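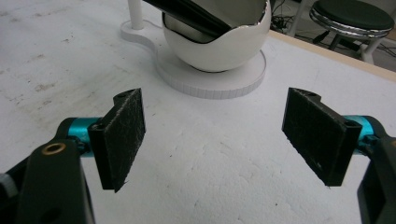

**White matte tabletop, gray scuffs that won't wipe off**

Posted by Wagner Pimentel

I have a white table with a matte surface. It has picked up faint gray scuffs and smudges, plus small dark specks. Dish soap and a microfiber cloth removed almost nothing. A small ornament with a round base lives on it and gets moved most days. I don't know what the top is made of; the seller (Hurbridge) lists it only as "matte white." Is there a safe way to clean this without leaving shiny patches?

**Yvonne Treloar**

Gray marks on matte white are usually material transferred onto the surface - rubber, metal or dark plastic. Work in this order and stop when the marks lift:

1. Dry brush or vacuum. Grit left in place will scratch.
2. 200 ml warm water with 2 drops of dish soap, soft cloth, light pressure.
3. Isopropyl alcohol on a cotton pad, tested first on the underside of an edge.
4. Damp melamine sponge, two or three passes at most. It is a fine abrasive and will polish a matte finish if you keep going.

Dry with a clean towel after each step. If a fingernail catches in the mark, it is a scratch and cleaning won't remove it. Put thin felt pads under the ornament, and lift it when you move it.

**Xavier**

just sand it, 3,000 grit wet. worked on my desk

**Yvonne Treloar**

I would not sand an unidentified top. If it is a thin coating you can go through it, and even 3,000 grit will change the sheen.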